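Jinlow Hallway Carry: teleoperated demonstrations in simulation

Tue 14 September
By Maxence Marchal and Tien-fu Chang
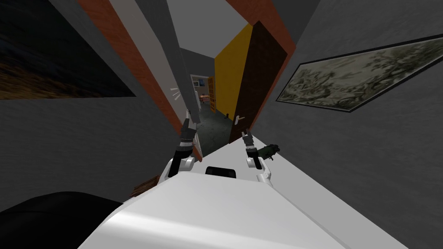
## What is in this set

Jinlow Hallway Carry is a set of demonstrations recorded in a simulated house. A person drives a two-armed robot by remote control. The task is to pick up a small object in one room, take it down a corridor and put it down in another room. Everything is rendered. There is no real-robot data in this release.

The set has 800 recorded episodes. After review we marked 618 of them as clean, and those make up the default split. The rest are kept in a separate folder because failed and messy runs are useful to some people, including us.

The simulator is Cirano. The house layouts come from Ciltetti, our in-house scene builder, with walls, doors, paintings and furniture placed by hand.

## The task

Each episode starts with the robot in a room and ends when the operator presses the stop pedal. In between, the operator has to:

1. Drive to the object and grasp it with either gripper.
2. Raise both arms to the travel pose, fingers up.
3. Go through the doorway and along the corridor.
4. Enter the target room and release the object on the marked surface.

Step 3 is where most of the trouble is. With the arms up, the grippers sit wide of the shoulders and one of them can come very close to the door trim. Operators were told to slow down before the jamb and to turn the base in small moves. Touching the trim does not end the episode. Contact is logged, and you can filter on it.

Some corridors have an inner door standing open. The door is a jointed body and will swing if pushed. Two layouts have the door set to fixed, see the layout notes file.

## How it was recorded

Operators used a pair of hand controllers for the arms and a foot pedal board for the base. They saw the view from the robot's head camera and nothing else – no map and no outside view. We tried an overhead view in early sessions and dropped it. People drove well with it, but they used information the robot would not have at run time.

Head tilt is under operator control, so the horizon is often slanted. We do not level the images. If your model needs level images, use the head pose in the state file.

Tien-fu Chang trained the operators and recorded the reference runs. Every operator did a practice block on the Gaillard layout before recording. Practice runs are not in the set.

## Files

Each episode folder holds:

- `head.mp4` – head camera video
- `state.parquet` – joint positions, gripper width, base pose, head pose
- `action.parquet` – commands as sent, before smoothing
- `contacts.json` – contact pairs with start and end time
- `meta.json` – layout, object, operator number, clean flag

State and action files share a clock. The video starts up to 3 frames late in older episodes. The offset is stored in `meta.json` under `video_offset`, and the loader applies it unless you turn that off.

## What counts as clean

An episode is clean if the object reached the target room, was released on purpose and was not dropped on the way. Both of us watched every episode at double speed. Where we disagreed we watched it again together, and if we still disagreed it was marked not clean.

Wall contact alone does not make an episode unclean. We went back and forth on this.

## Known problems

- Small objects with uneven shapes can jitter between the fingers during a turn. This is the contact solver and not the operator.
- Gripper width is wrong for one layout in the unclean folder. Do not use it for grasp detection there.
- Right-hand grasps are far more common than left-hand ones. We asked for a mix too late.
- Lighting is fixed within a layout. Policies trained only on this set did poorly when we changed it.

## Splits and use

Split by layout, not by episode. Neighboring episodes in the same house are very close to each other, and a random split will give you a score that is too good.

The set is free for research use. Please report broken episodes through the issue tracker with the folder name and the time in the video. Fixes go into version 2, which will also have left-hand runs.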